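Home | Talks | Notes | About

Print this page | E-mail this page

SPEAKER NOTES – what changed on the finishing floor at Comar
Tolera Gashaw, Sunday slot, after lunch – keep it moving

Opening
Say hello. Who here has sewn for a living? Wait for hands.
Cumorholm site, 30 people in finishing. Covers and liners mostly. Contract from Harju came in November and that's when management started saying the word automation out loud.
Don't do the company history. They can look it up.

What people were told
One meeting, 3 slides. Cutting goes automatic first, finishing "later". No date for later.
Rumours by teatime. Two good machinists went to Kukent that month. We lost them over a slide!

What really happened
Cutting table went in. Folding went half in. Zips did not.
About 600 covers a day through cutting now, so the pile lands on finishing. Same hands, more pile. Say this slowly, it's the main point.
Jobs changed shape – less lifting, more checking, more standing and waiting for the folder to clear a jam. Some like it. Marjority don't like the waiting.
Pay grade for checking still not settled. Be fair to management here, they did put it in writing that it's open.

Why zips are hard
Cloth moves. It folds over on itself, the pattern pulls on the slant, teeth catch. A machinist feels the end of the zip before she sees it.
Two flat fingers meeting at the end of a zip, white patterned cloth bunched up one side. Let them look for a bit before talking.
Ask the room: where would you hold it? Take two answers, no more. 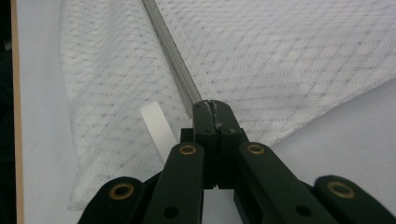 What we asked for
- Training in paid hours, not after shift
- The people on the bench say which task goes next
- A stop button anyone can press and no form to fill in afterwards
- Breaks set by the clock, not by teh machine
Got the first and the third. Still talking on the rest.

Close
Oldest on our floor is 68, she teaches the new starters. Ask who does that job when she goes.
Then questions. If it goes quiet, go back to the waiting.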